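Ticket 376: Teleop demos in sim, wrist view, cube missing at episode start
Project: Grivilik
Opened by: Sumeya Nigatu
Assigned to: Hatsue Aoki
Priority: Medium (was Low, was High, was Low)
Status: Resolved, pending one rerun

Sumeya Nigatu, Mon 11 September, 9:12
I'm recording pick-up demos in the simulator with the hand controller. Task is the usual one: drive the gripper over, close on the cube, lift, go have coffee. On some episodes the wrist view comes up with no cube in it. The gripper is open, the table is there, and I am being asked to demonstrate the grasping of air.

I did 36 demos this morning and 19 of them started like this. The episode timer runs anyway, so each one saves as a demo of me waggling the arm and saying things the recorder fortunately doesn't pick up.

Hatsue Aoki, 9:40
Does the cube exist and you can't see it, or does it not exist? Check the object list in the side panel.

Sumeya Nigatu, 9:51
It's in the object list. It has a position and everything. It just isn't anywhere I'm looking. Attaching the wrist view from one of the bad ones.
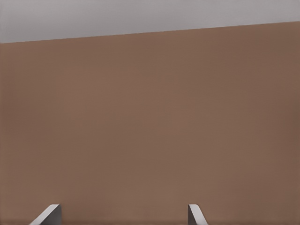 I've already tried the following, so please don't suggest them: restarting the sim, restarting the controller, restarting the computer, and turning the spawn seed off and on again. Restarting the computer cost me the calibration file, so now the controller also drifts left. I've opened a separate ticket for that and it is also assigned to you. Sorry.

Hatsue Aoki, 10:25
Thanks, I was running low. Can you paste the spawn lines from the log for one good episode and one bad one?

Sumeya Nigatu, 10:33
Good:
spawn cube x=0.42 y=0.03 z=0.02 parent=table
Bad:
spawn cube x=0.42 y=0.03 z=0.02 parent=base

I would like it noted that I stared at these for some time and concluded they were identical.

Hatsue Aoki, 10:58
They're identical except for the last word. On the bad episodes the cube is placed relative to the robot base, so it lands under the tabletop, where it is presumably very comfortable.

The Flultivitz scene loader changed the default parent in the last update. If the table finishes loading first you get the old behavior. If the base wins, you get the basement. That's why it looks random.

Sumeya Nigatu, 11:04
So for half the morning I was teaching a policy to hover over a cube through a table.

Hatsue Aoki, 11:06
A bit more than half, by your numbers.

Fix for now: open the task config, find the spawn block, and set parent to table explicitly. Don't leave it on auto. Then load the scene and wait for the "ready" message before you pick up the controller. I've capped the loader wait at 1000 ms. If it runs past that it will throw an error, and I'd take an error over a silent basement.

Sumeya Nigatu, 13:47
Set parent to table, reloaded, ran a fresh batch. Cube on the table every time. I even picked it up, drift and all. The lifts look a little seasick but they're lifts.

What do I do with the bad demos? They're in the Privov folder with the good ones, and the file names are no help.

Hatsue Aoki, 14:10
Filter on the spawn line, anything with parent=base goes in quarantine. Don't delete them yet, Rutkowska wants to see whether their training run already picked any up. If it did, that would explain the arm that goes down to the table, closes on nothing and comes up looking pleased with itself.

Sumeya Nigatu, 14:15
It learned that from me.

Hatsue Aoki, 14:31
Marking resolved. Leaving the rerun open until the training job comes back. Will look at the drift ticket after lunch, which I am now having.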